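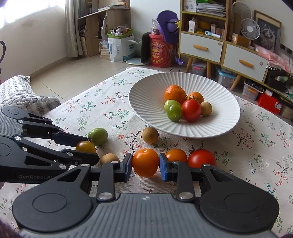 Figure 6. Wrist view from one gripper, fingers closing on an orange cherry tomato.

6. Setting up the grasp labeler

This section covers the grasp labeler in Skernex. The labeler reads a recorded two-hand session, finds the moments when a gripper closes on something, and writes a label for each one. The planner uses these labels later to choose a finger opening and an approach direction.

You need a session that has already been imported and time-aligned (section 4). If the session list shows a gray clock next to the name, the alignment has not finished and the labeler will skip it.

6.1 Before you start

Check that both grippers appear in the Devices panel, one marked L and one marked R. The wrist video for each side must be present. A session with only one side can be labeled, but the hand-off checks in 6.5 are turned off.

Check the free space on the work drive. The labeler keeps its temporary masks until you close the session, and they can be larger than the video.

Note: Sessions recorded before the January release store finger width as a raw encoder value. Run Tools > Convert Width once on each of them. Running it a second time does no harm, but it adds another line to the log.

6.2 Loading a session

1. Open Skernex and choose Session > Open for Labeling.
2. Select the session folder, not the video file inside it.
3. Wait for the timeline to fill in. The finger width for each side is drawn as a line under the video.
4. In the View menu, turn on Finger Pads. The program draws an outline over each pad it finds.
5. Scrub through the first part of the session and confirm that the outlines stay on the pads.

If an outline drifts onto the table or the object, go to 6.3. If it stays put, go to 6.4.

6.3 Fixing the pad outlines

The pad finder looks for the color and shape given in the gripper profile. The profile used for Figure 6 expects dark blue rectangular pads on black fingers. Pads of another color need their own profile.

1. Stop on an image where both pads of one gripper are in full view and open.
2. Choose Profile > Sample Pads and click once on each pad.
3. Press Apply. The outlines are redrawn for the whole session.
4. Repeat for the other gripper only if its pads are different.

Caution: Do not sample a pad while it is pressed against an object. Color from the object can bleed into the sample, and the finder will then treat parts of the object as pad. Red and orange items cause less trouble with blue pads than dark ones do, but the rule is the same.

Both grippers can show up in one wrist view, as they do in Figure 6, where the second one comes in from the left. The labeler keeps track of which pads belong to the camera's own gripper by their place in the image. If it mixes them up, right-click the wrong outline and choose Other Hand. The choice carries forward until that gripper leaves the view.

6.4 Running the labeler

1. Open the Grasp tab and set Detection to Width and Image. Width Only is faster but misses soft objects, where the fingers keep moving a little after contact.
2. Set Confidence to 63. This is the value the default model was tuned for.
3. Set Minimum Hold to 3 frames. A lower value picks up accidental touches.
4. Set Object Classes to the list you want to use. For a table of fruit, load the list named produce_small.
5. Press Run.

Progress is shown at the bottom of the window. You can keep browsing the timeline while it works, but do not change the profile. A change in the profile stops the run and throws away the labels made so far.

When the run ends, the log gives one line for each grasp:

grasp R start 1786 class tomato_cherry width 28 state closing

The number after start is the frame. Width is in millimeters and is measured between the inner faces of the pads. State is one of approach, closing, held or release. The state closing means the fingers are still moving in and the labeler has not yet confirmed a hold, so do not count such a line as a successful grasp.

6.5 Checking the labels

Go through the log from the top. Click a line to jump to its frame.

Target. The highlighted object should be the one between the pads. Errors are most common when similar items sit close together. In Figure 6 there is another orange tomato just to the right of the right pad, and the labeler can jump to it for a few frames. Drag the target marker back to the correct object and press Lock.

Class. Small round items are easy to confuse. The default model sometimes calls a longan a nut, and small limes and tangerines may swap under warm light. Change the class from the drop-down list. To change every label for the same object, hold Shift while you choose.

Hand. Each label must carry L or R. When both grippers are reaching for items in the same row, look at the two width lines and not only at the video. The side whose line is falling is the one that is closing.

Background. Patterned tablecloths can produce false objects, mostly where the print has small patches of red or pink. Delete these with the Backspace key. If there are many, draw a table region with Region > Table Surface and turn on Ignore Flat Marks, then run again.

Note: Objects on a plate are handled as a separate group called container. They are tracked but get no grasp label until a gripper reaches them. If the plate is not found, draw it by hand with Region > Container. A white plate on a pale cloth often needs this – the rim has too little contrast for the edge finder.

6.6 Exporting to the planner

1. Choose File > Export Labels.
2. Select the Toom format for the motion planner, or plain text if you want to read the file yourself.
3. Turn on Confirmed Only to leave out grasps that never got past closing.
4. Enter your name in the Reviewer box. The planner refuses files with an empty reviewer.
5. Press Export and wait for the green check mark.

The file is saved in the session folder under labels. An older file with the same name is moved to labels/old and is not deleted.

6.7 Common messages

Width line missing: the encoder data was not imported. Import the session again with Include Encoder turned on.

Two owners for pad: both hands claim the same pad outline. Use Other Hand as described in 6.3, then run again from that frame.

Class list empty: no object list is loaded. The labeler will still run, but every object is named item.

Profile changed during run: start again from 6.4, step 5.

Section 7 explains how to load the exported file into the planner and set the approach limits.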